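Chapter 7
Corners, Edges, and the Shape of Everyday Things

What you will learn in this chapter
How to tell a face, an edge, and a vertex apart on any solid
How to count them without losing your place
What Euler's formula says, and how to test it at home
Why a square seen from one corner stops looking like a square

Key words: solid, face, edge, vertex, polyhedron, net, cube, prism, pyramid

Pick up the nearest thing that has a corner. A book will do, or a cereal box, or an eraser that is still new enough to be sharp. Run a finger along it until the finger has to turn. You have just done geometry, and you did it with no ruler and no pencil!

In the last chapter we stayed flat. We measured triangles, cut up parallelograms, and found the area of some very odd gardens in the town of Memidstead. All of that work was on the page, where a shape has length and width and nothing else. Now we get to lift the shapes off the page, and I have been looking forward to this since Chapter 1. Solids are where geometry starts to feel like something you can hold.

7.1 Faces, edges, and vertices

A polyhedron is a solid whose outside is made entirely of flat pieces. Each flat piece is a face. Where two faces meet you get an edge, and where edges come together at a point you get a vertex. (More than one vertex? Say "vertices." It sounds fancy for a day or two and then it sounds normal.)

A cube is the friendliest polyhedron of all. It has six faces, every one of them a square, all the same size. It has twelve edges and eight vertices. Stand at any vertex of a cube and you'll find exactly three edges leaving it, and every pair of those edges makes a right angle.

A ball is a solid too, but it has no flat faces, so it is not a polyhedron. Neither is a soup can. The two ends are flat, but the side is curved, and one curved piece is enough to rule it out.

Real objects are a little messier than the ones in our definitions. A true cube has edges as thin as a thought. The boxes people make usually have edges that are rounded off a bit, and they may have holes or lids or labels. When we call such a thing a cube we mean that a cube is a good model for it, and that the small differences don't matter for the question we are asking. Choosing a model is a real part of doing math, and you'll get better at it with practice. 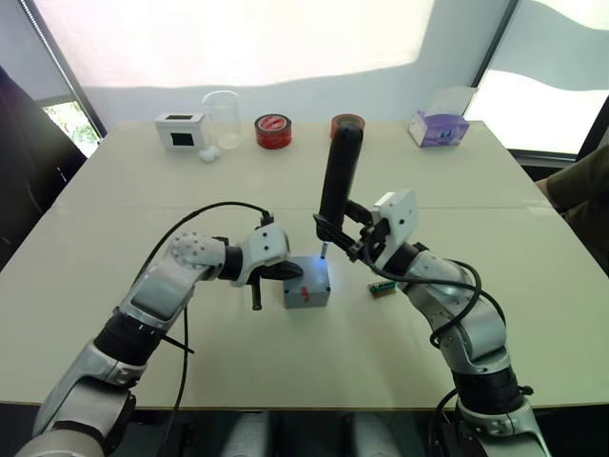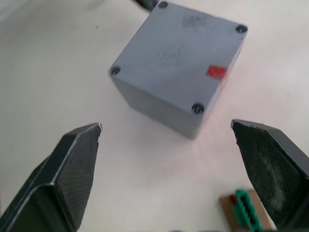

The gray box in the second picture has softly rounded edges. Its top face is a square, turned so that it looks like a diamond.

Written by Nouhaila Bouzid
Exercises by Viorica Avram
Revised 21/03/2023

7.2 When a square looks like a diamond

Draw a square on a card and lay the card on your desk. Look straight down at it, then turn the card so that one corner points at you. Many people will now call the shape a diamond. Has anything changed? Measure it! The four sides are still equal and the four angles are still right angles. Turning a shape does nothing to its sides or its angles, so it is still a square.

Now leave the card where it is and lower your head until your eyes are close to the desk. The shape seems to squash. The corner nearest you spreads wide, and the two at the sides look sharper than they should. Your eyes are reporting something true about where you are sitting, and the card is exactly as square as it was before. Painters worked for centuries to get this squashing right, and we will borrow a few of their tricks in Section 7.5.

7.3 Counting without getting lost

Counting the edges of a cube sounds easy until you try it in your head. Most of us lose track somewhere after eight. Try counting in layers. A cube resting on a table has four edges around the top, four around the bottom, and four standing upright between them. Four and four and four makes twelve, and you never have to wonder whether you counted one twice.

The same plan works for any prism. Take a prism with a triangle at each end: three edges at the top, three at the bottom, three between, nine in all. What about a prism whose ends have 257 sides? Please don't build one, but do count it. There are 257 edges in each of the three layers, which gives 771. I love that a problem so silly takes only one line.

Try it yourself

1. Count the faces, edges, and vertices of a pyramid with a square base. Use layers again, starting at the bottom.

2. For the cube, work out vertices minus edges plus faces. Do the same for your pyramid and for the triangular prism. Write the three answers side by side before you turn the page.

3. Find a box at home and unfold it flat. The shape you get is called a net. Sketch it, and mark which sides were joined.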